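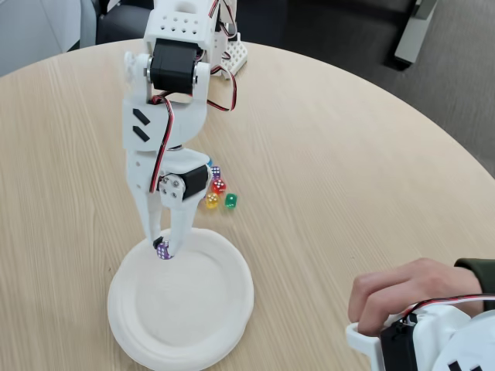 Séance 4 – Matériel de jeu et hasard : les dés en animation

Module « Jeux de table », parcours animation. Support distribué aux stagiaires du centre Hestance, à relire avant la mise en situation.

1. Ce qu'il faut savoir du dé ordinaire

Le dé à six faces est un cube aux coins plus ou moins arrondis. Les points sont disposés de façon que deux faces opposées fassent toujours sept : 1 et 6, 2 et 5, 3 et 4. Le total des points d'un dé est donc de 21. Un dé qui ne respecte pas cette règle n'est pas forcément truqué, mais on l'écarte du matériel commun, car les participants habitués le remarquent et la discussion s'engage au mauvais moment.

Les coins arrondis font rouler le dé plus longtemps. Les dés à arêtes vives, dits de précision, s'arrêtent plus vite et marquent les tables tendres. Pour nos séances, on prend des dés à coins arrondis.

2. Couleurs et lisibilité

Les dés translucides plaisent aux enfants et se repèrent bien sur une table claire. Leur lecture dépend beaucoup de l'éclairage. Des points blancs sur un dé rouge, violet ou vert se lisent sans difficulté ; sur un dé jaune translucide, le contraste est plus faible et il faut souvent se pencher. Un dé noir opaque à points blancs reste la valeur sûre pour un public âgé ou malvoyant.

Quand chaque joueur a sa couleur, on évite de mettre ensemble le rouge et le vert sans autre repère. En cas de doute, on demande au joueur quelle couleur il préfère, sans lui faire préciser pourquoi.

3. La surface de lancer

Trois solutions sont courantes : la table nue, le plateau feutré, l'assiette. L'assiette jetable à rebord est la moins chère. Elle retient les dés, se pose au milieu d'une table ronde et se remplace si elle est tachée. Son défaut est le dé appuyé contre le bord, dit « cassé ». La règle est annoncée avant la partie : un dé cassé est relancé, seul, par le même joueur. Un dé sorti de l'assiette est relancé aussi, même s'il est à plat.

La table ronde convient à quatre ou cinq joueurs. Le bruit est plus fort sur un plateau nu – à Odville, où la salle résonne, on pose un tissu sous l'assiette.
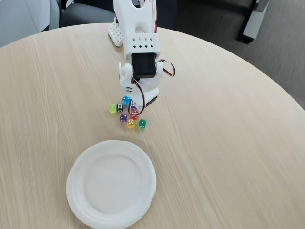
Jeux de table – séance 4 – page 2/3

4. La réserve commune

Entre deux manches, les dés sont regroupés à côté de la zone de lancer, à portée de tous. On ne les laisse pas dans les mains des joueurs pendant l'explication d'une règle. Le regroupement permet aussi de mélanger translucides et opaques, et de laisser chacun choisir.

Le lot complet du centre compte 119 dés, rangés dans des boîtes Driteck. L'inventaire se fait en fin de module. Un dé manquant est noté sur la fiche, avec sa couleur.

5. Exercice A : les fréquences

Par binôme, lancer un seul dé 300 fois dans l'assiette et noter chaque résultat. L'un lance, l'autre écrit, puis on échange à la moitié. En théorie, chaque face sort 50 fois. Les écarts d'une dizaine sont banals et ne prouvent rien sur la qualité du dé.

Tracer ensuite le diagramme en bâtons. Les relevés du groupe de janvier, 2 180 lancers toutes tables confondues, sont affichés en salle et peuvent servir de comparaison. Les binômes qui avancent vite peuvent aller jusqu'à 1 000 lancers.

6. Exercice B : la somme de deux dés

Prendre deux dés de couleurs différentes, par exemple un violet et un jaune. La couleur sert à distinguer « violet 2, jaune 5 » de « violet 5, jaune 2 ». Il y a 36 cas possibles. La somme 7 en réunit six, les sommes 2 et 12 un seul chacune.

Remplir le tableau à double entrée avant de lancer, puis faire une série de 36 lancers. Beaucoup de stagiaires s'attendent à retrouver exactement le tableau. Laisser la surprise venir, puis en parler.

7. Exercice C : la fiche Agyeman

La fiche Agyeman est le jeu court utilisé en ouverture de séance. Chaque joueur choisit un dé dans la réserve et annonce pair ou impair. Il lance une fois. S'il a vu juste, il garde le dé devant lui ; sinon il le remet. La partie s'arrête quand la réserve est vide ou après cinq tours. Prévoir au moins deux dés par joueur.

Points à surveiller pendant l'animation :
– dés hors de portée des enfants de moins de trois ans ;
– règle du dé cassé annoncée avant le premier lancer ;
– résultat lu à voix haute avant de ramasser.

À rendre pour le 24 février : le diagramme de l'exercice A, le tableau de l'exercice B et une demi-page sur le choix de la surface de lancer dans votre structure.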